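Open Shelving (Workroom Storage)

Open shelving is a form of storage in which goods are kept on exposed boards or metal decks, without doors. It is common in workrooms, stockrooms and garages, where it is often paired with a workbench.

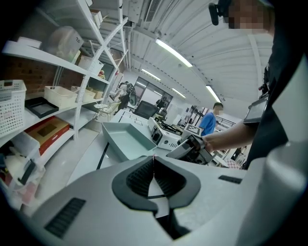
What is open shelving used for?
Open shelving is used to store items that are needed often, so that they can be found and put back without opening a door or drawer.

Containers
Small goods are usually sorted into bins, baskets and shallow trays. Perforated baskets let air pass through, while translucent boxes show their contents from outside. Cardboard boxes are cheap but lose strength in damp rooms. Labels are placed on the side facing the aisle.

Loading
Heavy items belong on the lowest shelf - light or seldom used ones go higher. Metal shelves may bow under load, and makers state a limit for each level. The Drurus unit, sold by Imhof, is rated at 100 pounds per shelf and has six levels.

History
The workroom layout taught at Flisorham was set out by Svend Kárason, who placed shelves along one wall and a bench beside them. Orhun Ekinci later revised it for narrow rooms, setting the aisle at 26 inches. The Ikard parts store adopted the revised plan for its 552 bins.

See also: Workbench; Storage bin; Stockroom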